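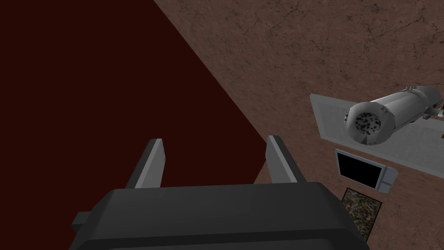

# Kaster and the long second side

Kaster began as the rhythm section of another band. When Stirnova stopped touring in July after its third album, bassist Takumi Amano kept the rehearsal room, the drummer and 10 unfinished pieces, most of them in odd meters and none with words. Four of these make up *Randia*, released in October 2025.

The album runs to two sides. The first holds three tracks of ordinary length, and the second is given over to "Parry," a suite in five linked sections that lasts just under 30 minutes. Amano wrote it on a fretless bass and a two-manual organ, and the organ carries most of the harmony. Guitar enters only in the third section, doubled an octave down by the bass.

"Parry" opens at 143 beats per minute in 7/8. The second section keeps the same eighth note but groups it in fives, so the bar gets shorter while the pulse holds. Listeners tend to hear this as a change of speed. The drummer marks the join with a single open hi-hat and otherwise plays straight through.

The rhythm tracks were cut live to 16-track tape, with the organ in the same room as the drums. Some cymbal sound leaked into the organ microphones and was left in the mix. Vocals were added later, in a smaller room with the walls damped, and they sit noticeably drier than everything around them. In the fourth section, where the voice has only a held pedal note under it, the difference is distracting.

The shorter tracks are less even. "Low Water" repeats its main figure longer than the material can bear, and its fade arrives in the middle of a promising organ line. "Salt Ledger" is better built. Its theme returns upside down in the last verse and later supplies the bass part for the close of the suite.

The first vinyl pressing is limited to 3,023 copies, cut at 33 rpm. The length of the second side required a lower cutting level, and the quiet passages have some surface noise. The download has the same mix with no added limiting, and includes an earlier version of "Salt Ledger" in 4/4.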